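ヒムリー洗濯用品工場 見学の記録

十月に、Himley(ヒムリー)の工場公開に行ってきた。ふだんは取引先しか入れない工場で、年に一度だけ一般の見学を受け付けている。作っているのは洗濯ネット、物干し用のロープ、アイロン台のカバーといった、布と糸でできた家まわりの品物である。私は洗濯ネットをよく壊すほうなので、どういうふうに縫われているのか前から気になっていた。申し込みは葉書のみで、返事が来るまでに三週間ほどかかった。

行き方

最寄りはMimbridge(ミンブリッジ)の駅で、そこから路線バスに乗る。系統番号は17。駅の東口を出て左の乗り場から出ている。西口にも同じ会社の乗り場があって紛らわしく、私は一度そちらに並んでしまった。バスは一時間に二本で、工場前の停留所までは途中で川を二回渡る。停留所の名前は「工場前」ではなく「水門」なので、降りそこねないように。

受付は午前九時半からで、私が着いたときにはもう門の前に列ができていた。入場は無料だが、保険料として一人600円を受付で払う。お釣りの用意が少ないらしく、小銭で払う人には係の方が何度も礼を言っていた。名札と紙の帽子、それから薄い冊子を受け取る。冊子の表紙に通し番号が打ってあり、私のは329番だった。帰りの抽選に使うので捨てないでくださいとのこと。

荷物は入口のロッカーに預ける。大きな鞄は入らないので、帳場の奥に置いてもらうことになる。工場の中は糸くずが飛ぶため、毛足の長いセーターは脱いでほしいと案内状に書いてあった。

最初の建物 編み場

案内してくれたのはカミル・コラーシュさん(Kamil Kolář)で、編み機の調整を担当している方だった。日本語は丁寧で、機械の音が大きい場所では先に廊下で説明を済ませてから中へ入る。おかげで話はほとんど聞き取れた。

編み場は細長い平屋で、経編の機械が奥に向かって並んでいる。糸は天井近くの棚から降りてきて、何百本もの細い針のあいだを通って網地になる。目の大きさは機械の段取りで決まり、一度決めたら簡単には変えられない。目を変えるのに丸一日かかるそうで、そのため同じ目のものを何日も続けて編む。見学の日は細かい目のものを編んでいた。

面白かったのは、編み上がったばかりの網地がかなり頼りないことだった。触らせてもらうと、横に引けばいくらでも伸びる。このあと熱をかけて目を落ち着かせる工程があり、そこを通すと急に網らしい張りが出る。熱をかける機械は安全のために柵の外から見るだけだったが、出口側に積んである反物は触ることができた。編みたてのものと並べてあるので、違いがよくわかる。

検反の台では、下から光を当てながら網地を流し、目の飛んだところに糸で印をつけていく。コラーシュさんが少し機械を止めて、参加者にも探させてくれた。私は一つも見つけられなかった。隣にいた小学生が続けて二つ当てて、付き添いの方がたいそう喜んでいた。

二つ目の建物 縫製

渡り廊下を通って縫製の建物に移る。こちらは編み場に比べるとずっと静かで、ラジオが小さく流れていた。網地を裁断し、ファスナーをつけ、袋に縫い合わせるまでをこの一棟でやっている。

裁断は何枚も重ねて一度に切る。網地は滑るので、あいだに薄紙を挟むのだそうだ。切り終えた山は型ごとに札をつけて棚に入る。型は平たい四角、筒型、底に厚みのあるものなどで、棚のいちばん端の札には289と書いてあった。型番かと思って聞いたら、棚そのものの番号だった。古い倉庫から移してきた棚を、番号もそのままで使っているらしい。

縫製でいちばん気をつかうのはファスナーの端だという。洗濯中に引き手が動いて口が開いてしまうのを防ぐため、端のところに引き手をしまう小さなゴムの覆いをつける。この覆いを縫い込む向きを間違えると、しまったつもりの引き手が外へ出てくる。新しく入った人はまず覆いだけを何日も縫うそうだ。ミシンの横に、縫い間違えた覆いを集めた缶が置いてあった。

ファスナーの色については、参加者から質問が出ていた。本体が白ばかりなのに、なぜファスナーには色のついたものがあるのか。答えは、家の中で見分けるためと、洗濯機から出すときに口の位置がすぐわかるように、とのことだった。色は時期によって少しずつ変わるが、青みがかった灰色は長く続いている定番だそうである。売れ行きは白がいちばんで、次がこの色だと聞いた。 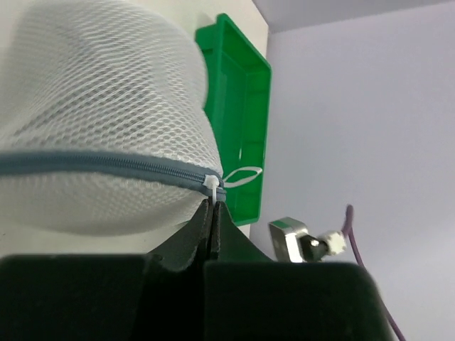

洗濯ネットの使い方の話

縫製の見学のあと、食堂の隣の部屋で三十分ほど講習があった。工場の方がふだん電話で受ける相談をもとにした内容で、メモを取っている人が多かった。書き留めた分を残しておく。

詰めすぎないこと。袋の半分から三分の二くらいまでにする。いっぱいに詰めると中で布が動かず、汚れが落ちにくいうえに、ファスナーの縫い目に力がかかる。相談でいちばん多い故障がファスナーの端のほつれで、話を聞いていくとたいてい詰めすぎだという。

目の細かさは中身で選ぶ。糸くずがつくのを避けたい黒い服などは細かい目、泥や砂のついたものは粗い目がよい。細かい目の袋に砂のついた靴下を入れると、砂が袋の底に残る。私は全部同じ袋で洗っていたので、これは聞いておいてよかった。

ファスナーは閉めてから、引き手を覆いの中へ入れる。これをしないと洗濯槽に当たって傷の原因になる。

乾かすときは、口を開けて逆さに吊るす。畳んだまま籠に戻すと、縫い代のところがいつまでも湿っている。乾燥機については品物ごとの表示を見てくださいとのことで、講習の中では詳しい話はなかった。

小さな穴が開いたときに縫って直せるか、という質問もあった。一目か二目なら手縫いで寄せればしばらく使えるが、熱で落ち着かせた目が崩れているので、だんだん広がる。大事な服を入れるのはやめて、雑巾などに回すのがよいという答えだった。

昼食

昼は食堂が開放される。献立は一種類で、豆の煮込みとパン、または白いごはん。席は長机に詰めて座る形で、向かいに座ったご夫婦は毎年来ているとのことだった。前の年は雨で、外の売店が中止になったらしい。食器は自分で下げる。

食後は少し時間があったので、敷地の裏の水路を見に行った。昔は染色もやっていて、その頃に使った取水口が残っている。今は染めた糸を外から買っているため水はほとんど使わない。水路の脇に説明板があるが、日焼けして下半分が読めなかった。

展示室

展示室は事務棟の二階にある。階段が急で、手すりは片側だけだった。

古い製品の中では、Skismont(スキスモント)という名の手回し脱水器が目立っていた。ローラーのあいだに洗濯物を挟んで絞る道具で、触ってはいけないがハンドルのすり減り具合は近くで見られる。隣にはVishwakarma(ヴィシュワカルマ)という名の足踏みミシンが置かれ、こちらは今でも動くそうだ。午後に一度だけ実演があり、網地の端切れで小さな巾着を縫っていた。踏む速さを一定に保つのが難しく、希望者が何人か試したものの、まっすぐ縫えた人はいなかったと思う。

壁には歴代の包装が年代順に貼ってある。初めのころは紙の帯だけで、使い方の説明がなく、代わりに値段が大きく印刷されている。途中から絵入りになり、絵の中の洗濯機が少しずつ新しい形に変わっていく。ここは思ったより長く見てしまい、売店に行くのが遅れた。

売店

売店は正門の内側にテントを出していた。正規の品のほか、目の飛びや縫いのずれがあるものを袋詰めで安く売っている。人気があるのは裁断の端切れで、野菜の保存袋や石けん入れに縫い直す人が買っていくそうだ。私が行ったときには端切れはもう売り切れで、筒型のネットを二枚と物干しロープを一巻き買った。ロープは切り売りもしてくれる。支払いは現金のみ。

抽選は午後三時から門の前で行われた。329番は呼ばれなかった。一等はアイロン台で、当たった人はバスでどう持って帰るかを係の方と相談していた。

これから行く人へ

靴は底の平らなものがよい。渡り廊下の床が金網になっている箇所があり、細いかかとだとはまる。編み場では希望者に耳栓を配ってくれるが、子ども用の大きさはないので、小さい子を連れていく場合は持参したほうがよい。写真は編み場の中だけ禁止、ほかは撮ってよい。

帰りのバスは三時台が混む。抽選を待たずに出るか、四時を過ぎてから乗れば座れる。私は水門の停留所で一本見送って、次の便で駅に戻った。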